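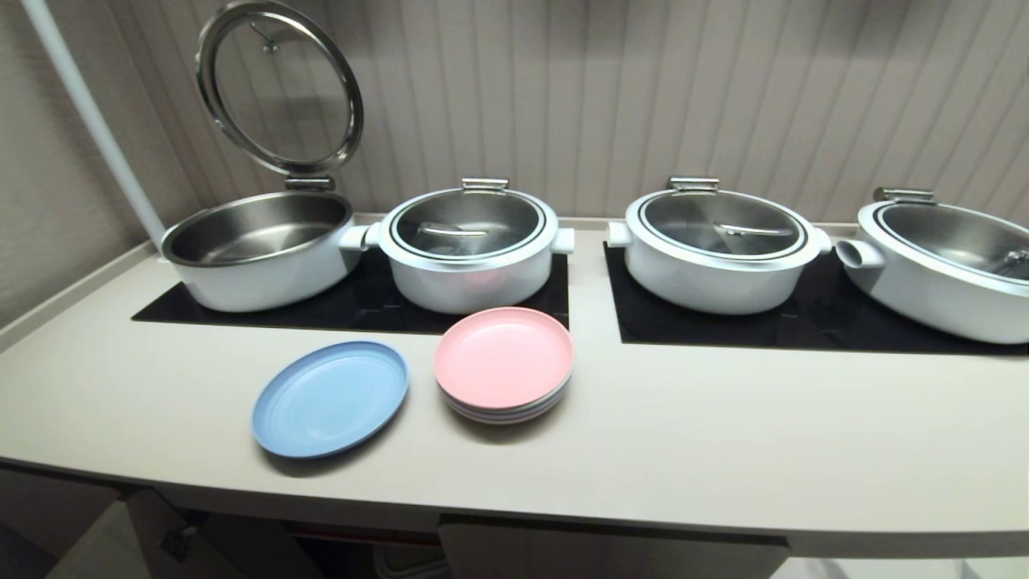
Larnholm Community Kitchen to open its doors in May

The Larnholm Trust has confirmed that its new community kitchen, on the ground floor of the former Mavell Hall, will open to residents in May. The kitchen will offer cookery classes, a weekly shared lunch and low-cost hire for local groups and small food businesses.

The project has been funded by a grant from the Fondard Foundation, together with gifts from 271 households in the town and the surrounding villages. Building work was carried out by Subramaniam Interiors, whose design was chosen after a public display of plans in the hall.

Mavell Hall has been closed to the public for eight years. Its old kitchen, last refitted when the building served as a school dining room, could not be brought up to modern standards without a full replacement of the drains, wiring and ventilation. The Trust took on the lease after residents asked for the building to be kept in public use, and the main hall next door will be repaired in a later phase.

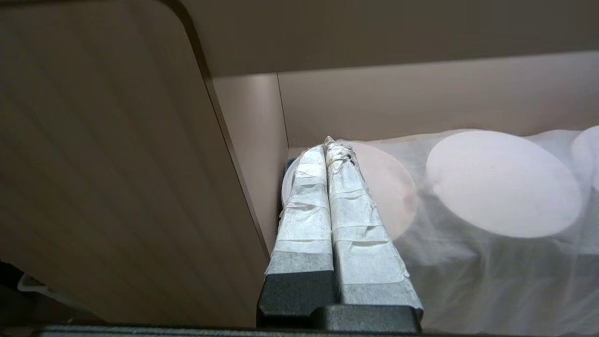 Issued by Iona Purves, Communications Manager, Larnholm Trust
For immediate release

Classes will begin in the first week of opening. Each course will run for four weeks and will cover planning a week's meals, cooking with seasonal vegetables, safe storage and making good use of leftovers. A separate course for people who are cooking for one has been added at the request of the town's two GP surgeries. Places will be free to anyone living in Larnholm, and no previous experience is needed.

The shared lunch will be served from 12.30 pm in the garden room, which has level access from Mill Lane. Diners will be invited to pay what they can. Menus will be published on the Trust's website and on the noticeboard outside the library, with details of allergens for every dish.

"People in Larnholm have told us for years that they want somewhere to cook and eat together," said Iona Purves. "We are very grateful to everyone who gave money, wrote letters or came to meetings on cold evenings. The kitchen belongs to the town, and we hope it will be busy from the start."

Groups wishing to hire the kitchen may book sessions of three hours in the morning, afternoon or evening. Charities and schools will pay a reduced rate. Food businesses must be registered with the local authority and must provide proof of insurance before their first session.

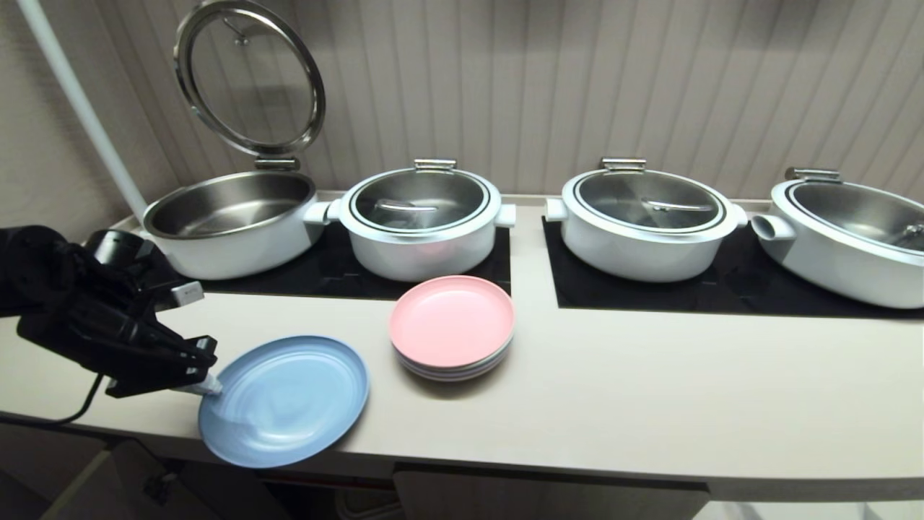
Hirers will also be asked to attend a short induction, covering fire exits, cleaning and the disposal of food waste. Inductions will be held each morning at 10 am during the opening month, and by appointment after that. Booking forms can be collected from the library or requested from the Trust's office.

The Trust is also seeking tutors with experience of teaching adults. Posts are paid and part-time, and training in food hygiene will be provided where needed.

ENDS

Notes to editors

The Larnholm Trust is an independent charity which manages public buildings and green space in the town.

Interviews and visits before opening can be arranged through the communications office at Larnholm Trust, Mill Lane, Larnholm.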